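Ravelier opens larger flooring showroom in Reltton

The flooring store Ravelier has moved to a bigger building on Iren Street in Reltton and opened its doors to customers in August. The new showroom has room for 3,532 samples of carpet, vinyl, laminate, cork and tile, and most of them can be borrowed and taken home for 14 days.

The old store on the market square had served the town for 30 years, but it had become too narrow. Carpet rolls were kept in a separate warehouse, and customers who wanted to see a full roll had to make an appointment. In the new building the rolls hang on the back wall, and a person can pull them down and look at the whole pattern.

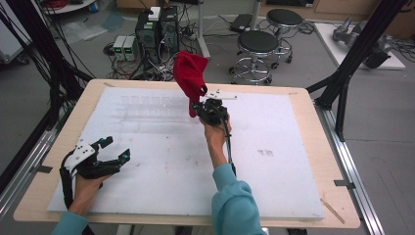
Vol. 14, Issue 3

The store sells carpet and flooring for homes, small offices and rental apartments. It also continues the installation service, which covers Reltton and the villages on the north side of the river. The price for measuring a room has not changed, and it is taken off the bill when the customer orders the floor.

One part of the showroom is new for the company. Along the windows there is a walking path made from different floors, one after another, so that customers can take off their shoes and feel the difference between a low carpet, a thick carpet and a cork floor. Children have already found it, and on Saturday mornings it can be a little loud there.

Parking was the most common complaint at the old address. The new lot is behind the building, with the entrance from the side street, and it is free for the first 90 minutes. Customers who come to pick up a remnant can drive to the loading door and ring the bell.

The remnant room is also back, after it was closed for a long time for lack of space. It holds short ends of carpet and boxes left over from bigger jobs. These pieces are sold as they are and cannot be returned, but the store will bind the edge of a carpet piece for a small fee – usually it takes a week.
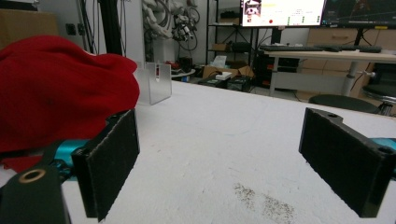
Home & Interiors Desk

Ravelier is also working together with Sandhu, a local workshop that repairs and refinishes old hardwood floors. Until now, customers who had a damaged wood floor under their carpet were often told only the price of a new floor. Now the store can send the workshop to look at the boards first, and the customer receives two offers, one for repair and one for replacement. The visit is free inside the town limits.

According to the store, many of the older houses near the mill have pine boards that were covered in carpet long ago. Some are in good condition, while others have gaps, paint or water stains, and it is difficult to know before the carpet is lifted in one corner.

The store also gives a short evening class on preparing a room for installation. It begins at 6:30 p.m. and covers how to check if the subfloor is level, how to remove old tack strips and when doors must be cut at the bottom. The class costs nothing, but places are limited and it is necessary to sign up at the front desk.

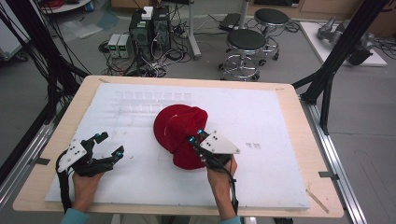
Underlayment has its own corner in the new showroom, which is useful, as many people choose a beautiful floor and forget the layer below it. The staff can explain which type is suitable for a laminate floor, a floating wood floor or a carpet on concrete. A sheet of white foam, like the one lying under the red baseball cap, does not say much to the eye about how it will behave beneath a floor, so it is better to read the data sheet and ask about sound, moisture and load. Thickness alone is not a good guide – a very soft layer can let the joints of a click floor move too much.

Orders that were placed at the market square address are valid without any change, and the phone number is the same. Customers who still have samples from the old store can bring them to Iren Street or leave them with the installer on the day of the work.

The showroom is open from 9 a.m. to 6 p.m. on working days and until 2 p.m. on Saturday. The installation office closes one hour earlier.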